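Speaker notes: "Folding things that don't want to be folded"
Student robotics club, end-of-term talk
Speaker: Elaheh Jalali. Slides run by Emanuel Rusu.

Slide 1. Title
Say hello, wait for the door to close. Mention that questions can come at any time. The talk is short, so if the clicker dies just nod at Emanuel.

Slide 2. What we set out to do
Our project is called Prudine. We wanted a two-armed robot to fold a cloth bag and put it away. We picked bags because the club had plenty of them, and because shirts have been done a lot already.

The plan in September was to write the motions by hand. We spent five weeks on that. It worked on a bag laid out flat and square, and on nothing else. Show the old flowchart quickly, don't read it out.

Slide 3. Changing the plan
We moved to learning from demonstrations. A person does the task with a gripper in each hand, we record it, and a model is trained on the recordings. Say who did the work here: Emanuel did the recording software, I did the training, and the first-years did most of the folding.

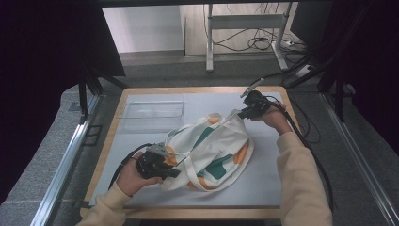
345 words | 2 min read

Slide 4. One demonstration
Leave the photo up while talking. The bag starts crumpled, never flat. Both grippers are on the cloth, and the right one has the top edge pinched. Finding an edge to pinch was the hardest part to teach new people. Everyone wants to grab the middle.

Point out the strap. Long straps gave us more trouble than the rest of the bag put together. Our rule ended up being: straps in first, then fold. Before we had the rule, each person did it a different way, and the model learned a bit of each.

Point out the cables too. If a cable pulls on your wrist you start folding around it -- tell the story about the second week if there is time.

Slide 5. Numbers
We kept 210 demonstrations. We threw out the early ones from before the strap rule. Nearly 3000 seconds of usable recording went into the last training run. Somebody will ask if that is a lot. It is not.

Slide 6. What went wrong
The model let go too early. We traced this to a timing offset between the gripper readings and the video. Emanuel can take questions on the fix. We lost a whole Sunday to it.

Slide 7. What's next
More bags, different sizes. Next term's group wants to try towels. Sign-up sheet is by the door, no experience needed, long sleeves should be pushed up if they are loose.

Thank the lab for the table space. Take questions. Leave slide 5 ready, people usually ask to see it again.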